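Fultura Workroom Group
Minutes of the monthly meeting, March

The meeting was opened at 4:15 pm in the workroom. The minutes of the February meeting were read and accepted with one correction: the supplier of the brown paper is Zulla, and not Greltier as it was written.

1. Budget
From the yearly amount of $3,407 there is still some $2,000 not spent. The group agreed to keep $200 of it for small repairs until the end of winter.

2. Storage
The shelves from Greltier are now delivered but two brackets are missing. The office will write to them again. Until the brackets arrive, heavy boxes must stay on the floor, next to the grey cupboard.

3. Long worktable
It was discussed how the table should be covered. Some members prefer to have the bare top, because paper tears at the corners. The majority found the smooth brown paper better for the eyes and easy to change. It was decided to continue with paper and to order one more roll of 70 metres. The paper must lie flat over the whole length, and cups are not allowed on it.
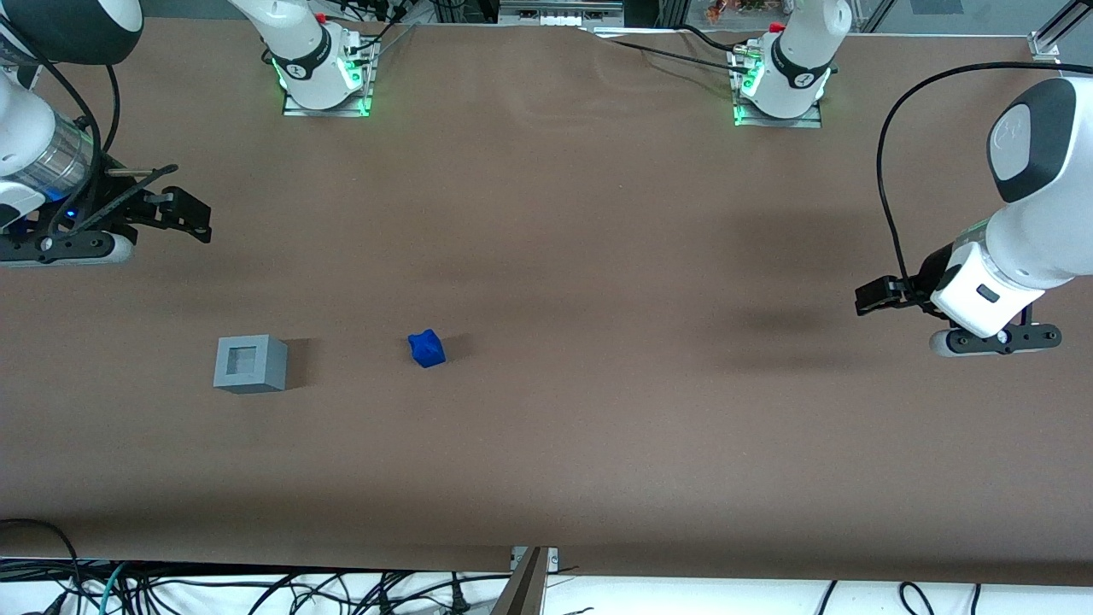
4. Key for the Thomas room
The second key was not returned yet. A reminder will be put on the door.

5. Other business
A request for a softer colour of light was moved to the April meeting.

The meeting was closed at 5:05 pm.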